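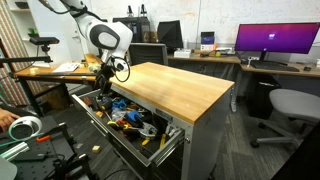 Notes on sorting a tool drawer that everyone throws things into. Grey metal cabinet, butcher-block top, shared workshop. Posting as I go.

**1/**
Start with the drawer, not the tools. Pull it to full extension and check the slide rail before you lift anything out. If it sags at the front with a full load, write that down. It will look fine empty and you'll forget.

**2/**
Measure the inside, not the face. The face always overstates the usable width because of the slides. Ours lost 17 mm a side to rail and clearance. Shabnam Sandhu cut the first liner to the face width and we now have a very good mat for the bench vise.

**3/**
Empty the lot onto the top. Butcher block marks easily, so put down an old towel or a sheet of cardboard first. Locking pliers are the worst offenders. The jaw adjustment screw on the end leaves a neat round dent.

**4/**
Sort by what the hand does, then by size. Squeeze, turn, cut, hold. Handle colour is useless as a category. We have yellow-and-black on one tool, orange and black on the one behind it, and reddish-brown handles over on the left, and none of that tells you what belongs together.

**5/**
Colour is useful for *finding* things afterwards. Put the bright handles at the back and the dark ones at the front. A dark tool at the rear of a grey drawer might as well be in another building.

**6/**
Plastic bags: out. Whatever is in one gets a lidded tin or a labelled box. A crumpled clear bag in a drawer takes up the room of two pairs of pliers and snags on everything that slides past it.

**7/**
Anything tangled gets untangled now or thrown out now. Do not coil it and put it back "for later". I have a coil from November that proves the point.

**8/**
Loose metal bits migrate to the rear corners every time the drawer is shut hard. A 20 mm upstand across the back catches them where you can see them. Offcut of aluminium angle, double-sided tape, done.

**9/**
Liner: closed-cell foam, two layers, contrasting colours. Cut the outline in the top layer only. Trace with the pen held vertical, then cut on the outside of the line. Leave a finger notch at the balance point of each tool, which is rarely the middle.

**10/**
Ronaldo Dela Peña asked why not dividers. Dividers are fine for sockets and screwdrivers. Pliers have the wrong shape for a rectangular bay, so people stack them, and the stack is the pile again with walls.

**11/**
Orientation: pivots to the rear, handles to the front. You grab the handle without reaching over the jaws. Side cutters closed, locking pliers unlocked and backed off a turn so the spring isn't loaded.

**12/**
Oil. One drop on the pivot, work it, wipe it. Keep oil off the foam or the glue lets go. Blandine Tanguy uses dry PTFE on the slides for the same reason and I've switched over.

**13/**
Duplicates go in a box under the bench with a date on it. If no one has opened it in 70 days, the contents go to Solène Leblanc for the loan shelf.

**14/**
Label the drawer face above the handle strip, left-hand end. Plain words. "Pliers and cutters" gets read. "Hand tools, misc." is how you end up with a drawer of everything.

**15/**
Check the latch last, with the drawer loaded. If you have to lift the drawer to get it to catch, the load is too far forward. Shift the heavy pieces back a row and try again.

**16/**
Foam thickness, a few people have asked: 30 mm total won't clear a shallow drawer once the big handles are in. Measure your fattest tool lying flat, add the bottom layer, and compare that with the gap under the cabinet frame. Cut list to follow when I've typed it up.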